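### 4.2 Setting the table as remembered work

We turn now to the part of the study that gave us the most pleasure to write up, and also the most trouble. When we asked people in the Zurusell households to talk us through laying a table for an ordinary supper, almost all of them began with the cloth or the plates and left out the table itself. It took a second visit, and a good deal of coffee, before we understood that the bare surface was so familiar to them that it had dropped out of the telling.

The households kept diaries through July, and the 2382 entries we collected are generous in some places and thin in others. Of these, 718 mention a bowl by itself or a bowl with something under it. We had expected the saucer to be a matter of manners, something brought out for guests and put away again. Mortimer Doucet, who read the diaries aloud to the rest of us over several long afternoons, kept stopping at lines such as "bowl down, saucer first, so it has its place." The saucer in these entries marks a spot. It tells the next person where to sit, and it keeps that spot through all the coming and going before the food arrives.

This habit was strongest in the Sevano apartments, where the same table serves for homework, mending, bills and supper, often in a single evening. Things are pushed to one side and pushed back again – one grandmother called it "the tide" – and whoever sets the bowls down first decides, in effect, which end of the table is for eating. In the larger Dobre kitchens, where a second table was usually close at hand, the diaries say much less about it, and we are cautious about reading too much into their silence.
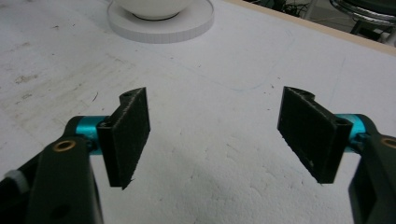

**Figure 6.** A white bowl on a round white base or saucer, on a white tabletop.

Wear was the other subject people came to slowly, and we are glad we waited for it. Asked directly, most said that their tables were "fine" or "old" and moved on to something else. Once we were sitting down together, though, fingers began to wander over the scratches, and the stories came along with them. A white top such as the one in Figure 6 shows everything: gray smudges gathered more thickly toward one side, small dark specks, faint bluish pen lines curving over the middle. We coded marks of this kind under "other uses" in the Jisance scheme (see Table 4), keeping them apart from marks that people themselves put down to meals. The line between the two was never very firm, and two of us argued over it for most of a week.

What we can say with some confidence is that a marked table did not trouble the people who ate at it nearly as much as a crowded one did. Complaints about scratches are rare in the diaries and tend to be fond when they do come up. Complaints about having nowhere to put a bowl are frequent, and a few of them are really quite sharp. We return to this difference in the next section, where we look at clearing away and at who is expected to begin it.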